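**Tote** – a reusable open-topped box for moving and storing goods. Also called a tub or bin, depending who you ask. Mostly plastic, older ones steel or timber.

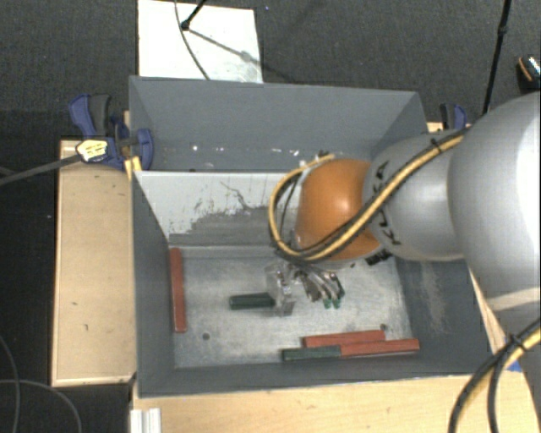

Totes replaced the cardboard carton in a lot of warehouses. Cartons are cheap but go soft and get thrown out. A tote gets washed and goes round again.

## Types

- **Stacking** – straight sides, rim takes the load. Wastes space coming back empty.
- **Nesting** – tapered sides, sit inside one another.
- **Stack-and-nest** – turn it 180 degrees to swap between the two. Heavier, dearer.

Dividers split a tote for small parts. Some are moulded in, most slot in and get lost.

## Colour

No standard. Each firm picks its own, usualy grey for general stock and red for rejects. Food sites keep raw and cooked apart by colour.

## Pooling

Hire schemes own the totes and charge per trip. The Biltcombe pool started in August with 800 totes among growers and grew to 2,576. Losses were the main trouble – people kept them for sheds and gardens. A deposit was bought in later, which Heather Rakena's history of the scheme credits with getting nearly 500 back.

## See also

Crate, Pallet, Milk crate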